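Sorting the Loan Cabinet: A Report on the Julcombe Tool Library
Sep 9, 2019

Our project group was assigned the equipment collection at Julcombe Hall, a room that lends tools and sports gear to students and, judging by the log, rarely sees them again. The brief from the course was to find out why people borrow so little. We expected to write about opening hours. We ended up writing about handles.

The loan log went back to March and held 36 entries. In 11 of them the borrower had returned the item the same day, and the remarks column mostly said "wrong one" or, once, "what is this." The cabinet labels had been typed by someone with great faith in abbreviations.

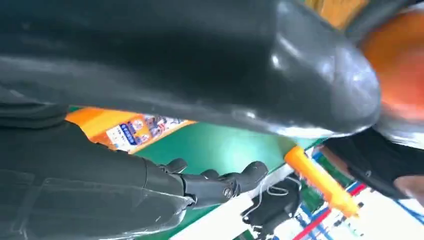

Our second step was a color scheme. Orange is easy to spot from the door, and people remember it, so we proposed orange for anything meant to be held and gray for cases and storage. The Sundport catalog sells colored grip tape for this purpose. The Kuhlmann catalog sells the same idea at a higher price, with a nicer font. We had a budget of 400 dollars for everything, including shelving, and chose Sundport without much debate.

We then asked 10 students to fetch a named item using the old labels and again using the new ones. The new labels were quicker for most of them. Two went straight to the wrong shelf both times, with confidence, and we have left them in the results.

One weakness should be mentioned. The Pumudov shelving arrived late and in a shade of orange nearly identical to our tape, so for a week everything in the room was apparently meant to be held. We covered the shelf edges with gray paper. It is peeling already, and replacing it is the first item on the list for next term's group.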